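Stuna starts renting out its paired hand grippers in Berkenville

Mar 2, 2021

I've been hearing about the Stuna hand grippers since September, and as of this week you can finally rent a set without signing up for a whole year!
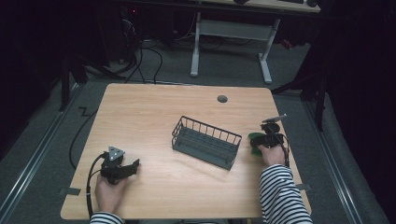
Renting makes more sense than buying for most small shops, according to Gertraud Plattner, who thinks plenty of teams will want the grippers for one busy stretch and then leave them in a closet. I'm with her on that (my own closet has a label printer in it that I don't want to talk about).

So, the basics. The kit is called Tulari, and it comes as a pair, one gripper for each hand. You hold them and do an ordinary chore, say, picking something up and putting it in a wire basket, and the recordings go toward teaching a robot arm the same job. Both grippers in the kit are wired, so plan on cables running off your table. I asked about a cordless version and got a friendly "not this year."

Rentals go by the week, with a two-week minimum, and you can stretch that to six before they ask you to talk about buying. Setup help is included for the first four hours. After that it's billed, and the price list was still being fixed when I called, so I can't give you a number yet. Sorry!

I did get a turn with a pair at the Stuna office last month, and I liked them more than I expected to. The squeeze feels natural pretty fast. Flat, floppy things were my weak spot, and I kept coming at them from the wrong side, but Ji-hoon Hwang walked me through tilting my wrist a bit first and it went better from there. My forearms did let me know about it the next morning. If you're booking people to do this all day, give them breaks.

One gripe: the manual. It's five pages, and most of that is about the case the kit ships in. Puspita Nasution at the front desk told me a longer one is being written, and renters will get it by email when it's done.

Pickup is at the Berkenville office only for now, and you'll need to leave a deposit. Shipping is supposed to follow in September.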